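The back room in summer, and what the blind did for it

When I took over the back room two summers ago it had one thing wrong with it, and that was the window. The window is broad and faces west, and from three in the afternoon you could not sit in there without squinting. I put up with it for one whole season. Last spring I bought a roller blind.
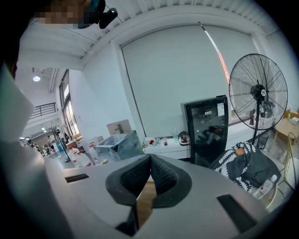
I had three quotes. The cheapest was a paper pleated thing that I didn't trust. The most expensive was a made-to-measure outfit from a place in town, with a motor, and they wanted more than I had paid for my last car. I went with Darley in the end, white, manual, one wide piece instead of two narrow ones. Margarida Paiva, my neighbor, had told me to get two so that I could have one up and one down. She may have been right. But two blinds leave a gap in the middle and I knew I would stare at it all day.

The one wide blind has gaps too, at the sides. In the late part of the day the light comes through the right side as a thin strip, red and orange, and runs all the way down. I looked into side channels, which are tracks you screw to the wall so the cloth sits inside them. They cost 40 dollars a side and I have not bought them. I have gotten used to the strip.

Putting it up took most of a Sunday. The ceiling in there has exposed beams, and my first plan was to hang the brackets from those. Armindo Carrilho came over with his drill, looked at it for a while and said to go into the wall instead. We did that. One of the holes went in crooked and I filled it and painted over it. The white I had left in the can was not quite the white on the wall, but it's behind the bracket.

The blind comes down to the height of the counter, which was the plan. The counter is low and white and it was the first thing I put in. It was supposed to be kept clear. It has never been clear for a full day. Cups end up on it, and bottles, and a jar with a lid, and whatever somebody had in their hand when they walked in. I used to move everything back to the kitchen at night. Now I do it when I run out of cups.

The mini fridge was the second purchase and I went back and forth on it. I wanted a glass door so I could see what was in there without opening it. The door is dark and glossy, so mostly what I see is the room. It's black, and it stands to the right of the counter. I keep drinks on the top shelf. It hums, and the hum was a problem for a week and then it wasn't. If you are a light sleeper, don't put one in a bedroom.

Then the fan. The blind took care of the glare but not the heat, and I had been using a little desk fan that pushed warm air at one person at a time. Graça Carvalho was moving and offered me a big standing one, black, on a tall pole. It is much larger than I pictured when I said yes. The only place for it is on the right, where it covers a bit of the blind. I run it on the middle setting - on high it lifts any paper that isn't held down.

Things still to do before next summer: the side channels, maybe. A tray for the counter. A longer cord for the lamp. Eleni Stojanovska thinks I should paint the beams a darker color, and I have two sample pots from her in the closet that I haven't opened. I'll post again if I get to them.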